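From the Sorting Room: Bins, Baskets and a Small Request

Dear members of Fisovness,

Since the spring I have been looking after the sorting room in Ilberg, and Ha-rang So has asked me to write some lines about how we keep the things there. I am more used to carrying boxes than to writing, so please be patient with me.

Many of you bring us household goods, toys and kitchen things for the November sale. Last year we received over 900 pieces, and they arrived in all kinds of bags. Paper bags broke on the stairs. Cardboard boxes were fine for one week and then became soft at the bottom. We lost much time in packing the same things again and again, and I think three of the glass bowls did not survive this.

So this year we use only plastic containers for the first sorting. We have two kinds. The closed bins, with plain walls, are for everything small: buttons, cutlery, pencils, puzzle pieces, the little wheels which come off toy cars. Nothing can fall through the side, and it is easy to wipe them with a cloth at the end of the evening. The open baskets, the ones with slots, are for textiles and soft toys. A tea towel which was folded a bit too early can still dry in such a basket. In a closed bin it will smell after some days, and then we must wash the whole lot again.

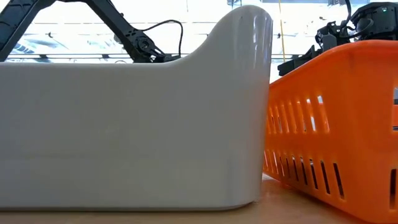

I would like to say a word about the low side of a bin. Some bins have one end higher than the other, and people often turn the high end to themselves, I do not know why. Please turn the low end to the person who is sorting. You reach in more easily and your shoulder is not so tired after two hours. The high end is good for leaning longer things against, for example wooden spoons or rulers, but please do not put there anything heavy. Tatiana Ďurica did this with a set of iron pans from Skidel and the bin went over on her foot. She is well again and she allows me to tell it.

The colours help us also. I know that at Won they have a list on the wall, with one colour for each kind of goods. We have tried it and for us it was too much to remember. We kept only one rule: orange is for soft things. A white container can have anything hard in it, and you must look inside. If you find a sock in the white one, please move it, you do not need to ask me.

Some people have asked if they can put one container inside another when they are empty. With the baskets, yes, but only the same size. A smaller basket goes in very nicely and then does not come out again, and pulling on the rim is how we broke the one with the green handles. The bins are better side by side on the table. If the table is full, put them on the lower shelf, with the rounded corners to the wall.

For cleaning we use warm water and a little washing-up liquid. Please do not use the rough side of the sponge on the smooth bins. It makes fine scratches and the dust stays in them – I have learned this with my own bin at home. For the slots in the baskets an old toothbrush is best. There are 11 of them in the jar by the sink and all of them are for this purpose, so please do not throw them away.

Now my request. We could still use a few open baskets, also old ones, if the rim is whole and the bottom has no crack. A missing handle is not a problem. You can leave them by the inner door, and please put a paper with your name inside if you would like to have them back after the sale. Lids we do not need, we have already a full cupboard of lids which fit nothing.

The sorting evenings go on until the sale. Bring an apron and shoes which are closed at the front. Tea is in the kitchen, and the biscuits are in the tin marked SCREWS.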